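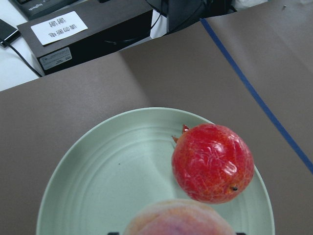 Can a machine put the groceries away yet

Short answer, kind of. Longer answer below, typed fast, I have a pot on the stove and it's almost 6.

Background for anyone new: I keep a running list of house chores I'd hand over tomorrow if I could. Dishes out of the dishwasher. Socks. The crisper drawer. Litter box, obviously. Every few months I go look at what the robots can do and cross something off, or more often don't. Last update was June and I crossed off nothing.

This time it's produce. Picking up fruit and vegetables off a table and putting them on a plate. Sounds like nothing. My nephew did it at two. But think about what's in a bag from the store. A peach you can bruise with your thumb. A pomegranate, hard as a baseball and about as grippy. Eggplant, slick, heavy at one end. Every one needs a different squeeze and you don't think about it because your hand does it for you.

What I wanted to know going in:

Does it drop things. Does it squash things. What does it do when stuff is bunched up. And how long do I stand there waiting.

The peach question is the one I care about most. Two fingers, hard little tips, one soft fruit. A person uses the whole palm for a peach, sort of cradles it. Two fingers means all the pressure lands in two spots, so either the grip is gentle enough or you find out tommorow when the brown marks come up. I've asked three different people who work on this stuff how they check for bruising and got three shrugs. Would love for someone to just cut the things open the next day and publish that.

Also the second-thing-on-the-plate problem. First fruit is easy, plate's empty, drop it anywhere. Second fruit has to go next to the first one without knocking it off the rim. Round on round. Pomegranates roll, not far, but they roll. A plate isn't a bowl. I would've used a bowl.

The crowding thing

OK so this is where most of the demos I've watched fall apart. One apple in the middle of a bare table, fine, everybody can do one apple. Nobody's kitchen looks like that. Stuff touches other stuff.

Eggplant with a peach right up against it, chili pepper, tomato a little ways off. That's closer to real life. Go in for the pepper and your fingers need somewhere to fit on both sides of it. And the plates are at the far corners so there's a reach after the grab, it isn't just lift and plop.

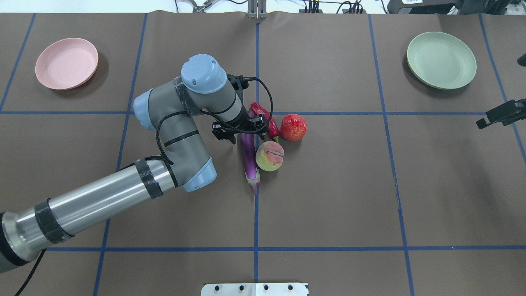 Things I'd count as passing

1. Any order. If I say tomato first it does tomato first, even if the pepper's easier.

2. No shoving. Pushing the neighbors out of the way to get at one thing is how a tomato ends up on my floor.

3. Right plate. Pink or green, I pick. Sorting is half of putting groceries away, onions don't go with the potatoes (my mother will tell you at length).

4. Gets the stem-y ones without yanking the stem. A pepper grabbed by the stem is a pepper on a timer.

5. Does it again. And again. This is the big one. I don't care about the best run. Somebody sent me the numbers from a hobby build they call Lutska, desktop arm, plastic fruit, and it went 400 tries over a couple weekends. Good for them for counting. But plastic fruit! All the same weight, all the same shine, never gets soft. Do it with a peach from the back of my fridge.

6. Speed. I timed myself unloading a bag, 41 seconds, and that included eating a grape. If the machine needs 20 minutes I can live with it, I'd be in the other room. If it needs 20 minutes AND me standing there to restart it, no thanks, I'll do it.

Where I land on the tape

Floor tape, painter's tape, whatever. Blue lines on the work surface. I used to be snobby about this. Felt like cheating, my counter doesn't have lines on it, so why should theirs. Changed my mind some. When you're trying to figure out if a thing works in all the spots and not just its favorite spot, you need to be able to say which spot. Near left, far right. Otherwise somebody puts the eggplant in the same comfy place every time without meaning to and calls it solved. My brother-in-law is at a packing place that runs a Trivano line and they've got tape on everything, the floor, the benches, the bin shelf. People need it too.

What I don't know is how much the machine leans on it. Take the tape up and does it still find the plate? Swap the brown paper for my actual counter, which is speckled granite from the previous owners and hides everything including a whole contact lens once. I'd want to see that before I believed anything. Green dish on a plain background is about as easy as a dish gets. Clear glass dish, in the sun, by the window. That's the test.

And dishes in general. Moving a fruit TO a dish is one job. Picking up the dish with the fruit in it and walking it to the fridge is a whole other one, and it's the one I'd pay for. Haven't seen it done well. Saw it done once by something called the Canetti, slow, very level, like a waiter on his first day, and then the fridge door was the problem. The fridge door is always the problem.

So the list. Produce gets a half mark from me this round, pencil not pen. Socks still blank. Crisper drawer blank.
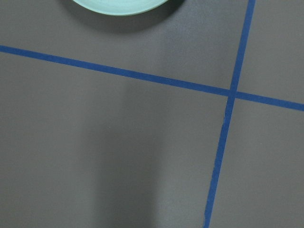 Yuzuki Oshima wrote in after the June post to say I was grading on the wrong thing, that a half mark for fruit is silly when the useful part is wiping down whatever the fruit was sitting on, and that she'd trade every pick and place video ever made for one machine that does a decent job on a sticky counter. Fair. Wiping is weirdly hard, you have to press and move at once and know when it's done. Adding it.

Kevin Londoño disagrees with both of us. Says laundry or bust, and that anybody who can't fold a fitted sheet shouldn't be marking robots down for it. I can't fold a fitted sheet. Moving on.

Next time: dishwasher, top rack only, mugs. If you've got footage of the Llanos rack unloader that isn't sped up, send it, all I can find is the fast version with music and I don't trust music.

Pot's boiling over, gotta go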